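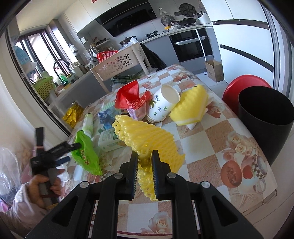 What happens to a file's data when you run rm on it?
The directory entry goes away and the link count in the inode drops by one. The data blocks are freed only when the count reaches zero and no process still has the file open.

Unit 3: Files, Links and Disk Space
Notes by Kusum Sisodia. Last revised Dec 27, 2019

These notes go with the lab on the Veltden server. Log in with your own account and not the shared one. If your account was made in August, change the password first with passwd.

Inodes and names

A file on a Linux system has two parts that students tend to mix up. The inode holds the owner, the mode, the times, the size and the location of the data. The name lives in a directory, and a directory is a list of names with an inode number next to each. Use ls -i to see the numbers. Use stat for everything else. 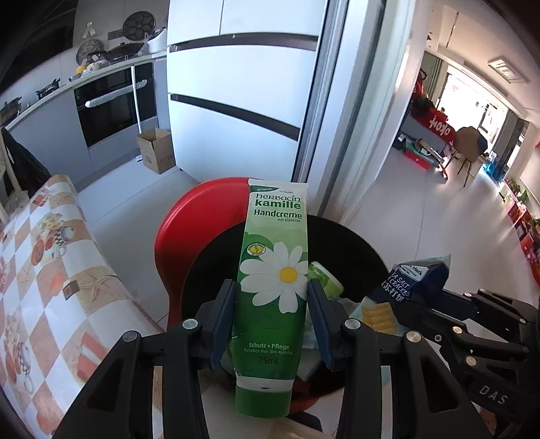
A hard link is a second name for the same inode. Make one with ln first second. Both names are equal after that, and there is no "original." Hard links can't cross file systems, and you can't make one to a directory.

A symbolic link is a small file that holds a path. Make one with ln -s target linkname. It can cross file systems and can point at a directory. If the target is removed, the link stays and opening it gives "No such file or directory." Karabo Nel's slides have a drawing of both kinds; copy it into your notebook.

Finding what fills a disk

df -h reports free space by file system. du -sh * reports what each item in the current directory takes up. Start at the top and work down. The two commands can disagree, usually when a deleted file is still held open by a daemon. Run lsof +L1 to list such files, then restart the service.

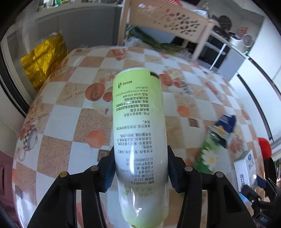 Long file names with spaces and symbols need quoting. The shell splits an unquoted name at each space, so rm old report.txt tries to remove two files. Put the name in single quotes, or press Tab and let the shell add the backslashes. Printed text causes trouble of its own when you copy it into a name or a config file: the web address on the green can is split, with "www.chunguangfood" first and "stuff.com" after it, and typed with a space between them it would reach a command as two arguments. Check with echo before you run anything that deletes.

Cleaning up by age

On Woltarov, logs older than 90 days are removed by a nightly job. The core of it is one line:

find /var/log/lekham -type f -mtime +90 -delete

Order matters. If -delete comes before the tests, find deletes everything under the path. Run it with -print in place of -delete and read the list.
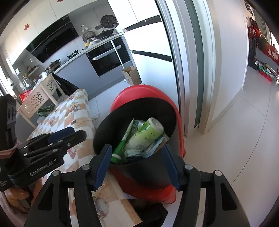
Red flip-top bin with black liner, lid up.

Lab 3, due before the next unit
Make a file, a hard link to it and a symbolic link to it. Remove the first name. Record what cat gives for each of the other two.
Fill in the table on page 13 of the workbook.
Hand in to Iulian Dinu or Raluca Dumitrescu.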